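Cleaning Scuffs from Matte White Walls Behind Furniture

Maintenance notes, Demotwood Residences
Prepared by Anjana Cassim, interiors

Matte wall paint marks easily and cleans poorly. The flat finish has little binder at the surface, so rubbing polishes it and leaves a shiny patch that shows under side light. The procedure below removes most gray scuffs with the least contact. It applies to painted drywall in the lounges and apartments, including the wall sections next to sofas. Do not use it on wallpaper or on paint less than 40 days old.

What you need

Microfiber cloths, one damp and one dry
A dry vinyl eraser or a soft art eraser
Dish soap without dye or bleach
A small bucket of lukewarm water
A basket for used cloths
A vacuum with a brush head
Painter's tape
Touch-up paint from the original batch, if any is left

Wash new colored cloths separately before their first use. Red and dark blue cloths can release dye when damp and should stay off white paint until the rinse water runs clear.

Step 1. Clear access to the wall

Pull the sofa straight out, lifting at the arm. Dragging it by the back loads the rear feet and can mark the floor. Leave enough space to kneel. If the sofa has to stay in place, clean only the part of the wall you can reach without leaning on the upholstery.

Step 2. Remove dust first

Run the brush head over the wall from top to bottom, then along the top edge of the baseboard. Dust that is wetted turns to a gray film and is harder to remove than the scuff. Finish with the joint between baseboard and floor.

Step 3. Survey the marks

Switch off the ceiling light and look along the wall from one end. Put a short piece of tape beside each mark. Sort them by type before touching anything:

Streaks: usually rubber or plastic transfer. Start with the eraser.
Smudges: usually skin oil. Start with the damp cloth.
Small dark marks: may be transfer or a chip in the paint. Check with a fingernail. If you can feel an edge, go to Step 6.

On the wall in question there is a diagonal gray streak high up, a small dark mark to the right of it, and a few fainter marks low on the left. The shadow by the sofa arm is easily mistaken for a stain – check again with the light moved.

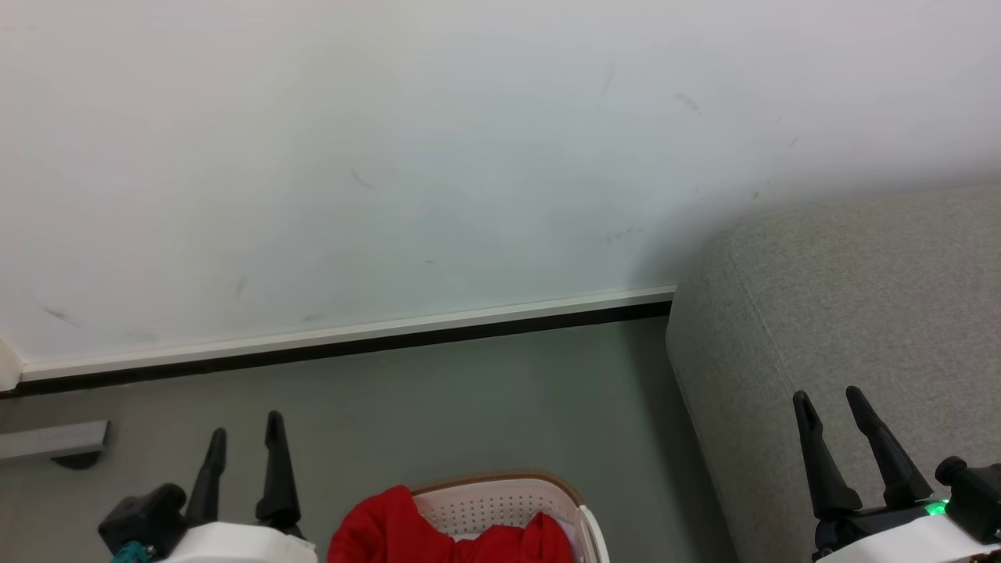

Step 4. Dry cleaning

Hold the eraser flat and work in one direction with light pressure. Make no more than 8 passes, then brush off the crumbs and look at the result from the side. Most streaks lighten enough at this stage to be left alone. If the eraser picks up white, stop. It is removing paint.

Step 5. Damp cleaning

Mix 2 drops of soap into the bucket. Wring the cloth until it no longer drips. Blot the mark, then wipe outward past its edge so that no ring forms. Follow at once with the dry cloth. Wait 6 minutes before judging the color, as damp matte paint looks darker.

Melamine sponges are not recommended. Tanvir Rathnayake tested one on a sample board in May and the patch was visible from across the room.

Step 6. Touch-up

Use this only where cleaning has failed or the paint is chipped. Stir the paint fully and apply it with a small foam roller, feathering the edge. A brush leaves a different texture. If the wall has been up for several years, expect the new paint to look slightly brighter. In that case repaint corner to corner.

Step 7. Baseboard and floor edge

Baseboards normally carry a harder paint than the wall and can be wiped with the same solution. Keep water out of the strip along the bottom. Dry the floor edge before the sofa goes back.

Return the sofa with a gap between the arm and the wall. Log any repainted section with the room number and the paint batch, and send the entry to Ilídio Cunha by Tuesday.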